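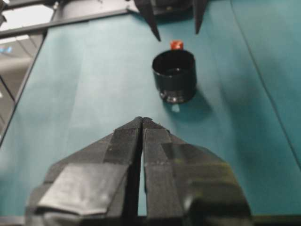
Black tape over a teal surface.

How I sorted out my aunt's estate without a lawyer on speed dial

When my aunt Janaína Conceição died in December she left me two things I wasn't expecting: a cat called Bako, and the job of executor. The cat was easier. I'd never read a will before, let alone acted on one, so I wrote everything down as I went and this page is the cleaned-up version. I'm not a lawyer, the rules change depending on where you live, and if anybody is already fighting over the estate you should stop reading and go get proper advice.

Step 1: Find the original will

You want the original with the ink signatures, and a photocopy usually won't do without extra paperwork. Mine was in a biscuit tin under the bed in her unit at Gulville (of course it was). Check the desk, the filing cabinet, the bank if she had a deposit box, and whichever law office drew it up. Don't take the staples out! I nearly did, to run it through my scanner, and the woman at the law office made a noise down the phone. Marks from a missing staple can make the court ask whether something else used to be attached, and then you're swearing a statement about stationery.

Step 2: Order more death certificates than you think

I ordered two and thought that was generous. Then the bank wanted one, the super fund wanted one, and both of them took their sweet time posting them back. Ask each place first whether they'll accept a certified copy, as plenty will.

Step 3: Make the big list

Get an exercise book or a spreadsheet and give everything she owned its own line, with what it's worth on the date she died. Debts go on a separate page. Go through a full year of bank statements, even the dull ones. That's how I found the Grimmont Mutual funeral policy, paid by direct debit for ages and never mentioned to any of us, and a storage unit I'd had no idea about.

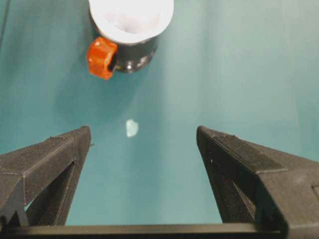

Household stuff can generally go down as one lump with a sensible second-hand value, unless there's jewellery or art or something a collector would want. I wasted a whole evening pricing saucepans online before I worked that out.

Step 4: Ask whether you need probate at all

Ring each bank and say the words "deceased estates team", otherwise you'll be passed around the building. They'll each tell you the balance they'll release without a grant of probate. Her smaller account was fine, and they paid it out once I'd signed an indemnity form. The bigger one wasn't, so off to the court website I went.

Step 5: Apply

The forms look awful, but most of it is copying names and dates across from the will. Copy them exactly. My aunt was Janaina without the accent on her bank card and Janaína with it in the will, and I had to explain that in my affidavit. If you spot the same sort of thing, deal with it up front instead of waiting for the registry to write to you. I also paid $581 to a little document-checking outfit called Dollside to read the lot before I lodged it, and I'd do that again in a heartbeat.

Step 6: Open an estate account and keep your own money out of it

Everything in and everything out goes through that one account. If you've already paid for flowers or the locksmith out of your own pocket, keep the receipts and pay yourself back later with a note saying what it was for.

Step 7: Pay debts first, then wait a bit

My cousins wanted their shares straight away and I don't blame them, but if you hand it all over and a tax bill turns up, it can land on you personally. Look up the claim period where you live and put it on the calendar before you promise anybody a cheque.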